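February, notebook page continued from the floor plan sketch

Booth lining, second pattern

Started before lunch. The old plain lining is down and the white panels are bare. Wiped them with a damp cloth and let them stand against the bench while I laid out the paper. There was a gray smear low on the left panel that didn't come off with water or with dish soap. It's under the paper now, and I couldn't find it again from the front, so leaving it.

The paper is the Grolta floral, the one with gray-brown stems on white, lavender-gray flowers with yellow centers, and the pale yellow tulip shapes in between. Mamta Rajput chose it over the stripe. I wanted the stripe for ease of cutting, but this one has faint vertical gray stripes in it anyway, and those turned out to be useful for setting the knife square.

Cutting notes

The roll was opened for a test piece last time and the end was crushed. Measured what was left on the long bench: 3,000 mm of clean paper after trimming the crushed part. Enough for all the walls if the back wall gets cut first. Order was back, left, right. I wrote the wall name in pencil on the back of each piece, with an arrow for up. The ferny leaves look much the same either way up, and I did start to measure one piece upside down before noticing the tulips.

Allowed 6 mm extra at top and bottom. That was too mean at the top of the back wall, where the roll had been cut slightly out of square and I used nearly all of it on the left side. Next time allow double and throw away more.

Cut face up with the long steel rule and a new blade. Changed the blade again after the back wall. A used blade drags in this paper and leaves a furry edge, and the fur shows up white against the stems. Scissors for the small relief cuts only.

Paste

Used the Stonitz tub paste. The lid says stir, and it means it: the top was thin as milk and the bottom had set up like cold porridge. Stirred it with the flat stick until it ran off evenly. Brushed from the middle out. Two coats on the back panel as it drinks the first one, single coat on the others, no difference I can see between them.

Leave the paper to rest folded paste side in before hanging. I skipped this on the left wall, being in a hurry to get it done while the bench was clear, and got a run of bubbles down the middle. Most went out with the plastic smoother. The stubborn ones I pricked with a pin and pressed with a dry cloth. They are hard to find now unless you put a lamp flat against the wall.

Open the door while pasting. The room at Stoltley holds the smell and Naveen Bhardwaj came through from the store room to ask what had gone off.

Corners

I spent longest here. The paper won't take a sharp fold into the back corners with the uprights in place, so I stopped each piece short and let the aluminum post cover the join. The bottom rail along the back wall hides the lower edge the same way. Good arrangement. It means the trimming doesn't have to be perfect where the metal sits over it, and it also means a wall can be changed later by itself.

I did not try to match the flowers around the corners. The repeat is long and a match would have wasted most of a length. Mamta looked at it from the door and said she would not have known. I know, but I can live with it.

If anyone wants the pattern to carry around properly, start from the middle of the back wall and work outward with fresh rolls. Don't start from the left corner like I did.

Floor

Left the dark gray marble pattern as it was. Washed it with plain water and a little soap, then again with clean water, then dried it with the old towel. Paste drips show pale on the dark gray and they are easy to miss until they have dried. Get them while they are wet. The dried ones needed a soaked cloth left on top for as long as a cup of coffee takes, and then a plastic scraper. No metal scraper on this floor, please. The thin scratch near the store room end of the last floor was from a metal scraper, and I was holding it.

We talked about whether a busy wall over a busy floor is too much. Marble pattern below and flowers above is a lot of pattern for a small enclosure. But plenty of real kitchens and hallways look exactly like that, and the floor is dark enough that small things put down on it still stand apart from the walls. Black items are the exception. Black on that dark gray is poor and I have lost sight of a cable tie on it more than once today.

Drying

Paste needs up to 9 hours in this room with the heating down. Checked it before leaving and the edges were still cool to the touch. Did not tape anything. Taping the top edge on the last lining lifted the print when the tape came off.

Next morning: all walls flat. One lifted corner, low on the right wall, the size of a thumbnail. Fixed with a dab of paste on a toothpick and held with a finger until my arm got tired. Held fine when I looked again after lunch.

Small things on the floor

Set out the USB hub, the black rectangular one, in the middle of the floor with both gray cables plugged in on the same side. The idea with the hub is to have something ordinary with leads on it, the sort of thing that lies around on any desk. Notes on it:

Cables that have been coiled tightly in the drawer won't lie down. They spring up and turn the hub with them. Hang them over the door hook for a night before use.

Seat both plugs fully before setting it down. Pushing a plug home afterward moves the hub across the floor, and then you are nudging it back and leaving finger marks.

Hub goes back into the shallow drawer with its own cables. Last month the cables went into the general cable box at Shukla's desk and it took most of a morning to get matching ones out again. The label on the drawer now says so.

Matte or gloss: the hub shows every fingerprint. Wipe with the microfiber cloth on the hook, not the one used for the floor, which has paste in it.

Left over and to buy

Paper: one decent offcut from the back wall, rolled and standing behind the cabinet, good for patches. Pencil note on it says which way is up. The small scraps I threw out, then took one back out of the bin to keep with this page as a color reference. It's taped inside the back cover.

Paste: enough for another wall if the lid is kept on. It was off when I came in this morning. A skin had formed and I peeled it away.

Blades: last pack open. Please buy the snap-off kind, the narrow ones. The wide ones don't fit the knife we have, and there is already a full pack of wide ones in the drawer to prove it.

Smoother: the edge has a nick from the aluminum post and leaves a fine line in wet paper. I sanded it. Still leaves a very faint line. Buy a new one with the blades.

Open points

Does this paper fade? The window side gets afternoon sun up to the cabinet. I've covered half of the scrap in the back cover with card and put a second scrap, also half covered, on the windowsill. Compare in the spring.

Seams: none are lifting so far. Check weekly and write it down here, even if there is nothing to report.

Next pattern: the plain green is in stock and would be quicker. I'd keep the floral up for a good while first, given the work in the corners. Panels should come out singly for the next change, so don't glue across the posts.

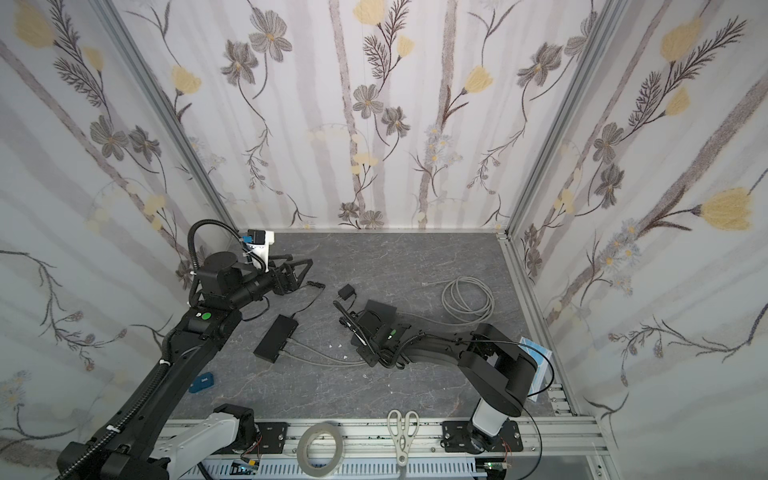
Naveen Bhardwaj: Read this before ordering blades, thanks. Narrow ones and a smoother are on the list. On the fading test, please move the windowsill scrap to the left end of the sill, the radiator under the right end will yellow it by itself and then we won't know which did what. And I would do the paste rest for longer than you did on the right wall too. I had the green up in the other room last winter with hardly any rest and the bubbles came back after a week, all in the same place.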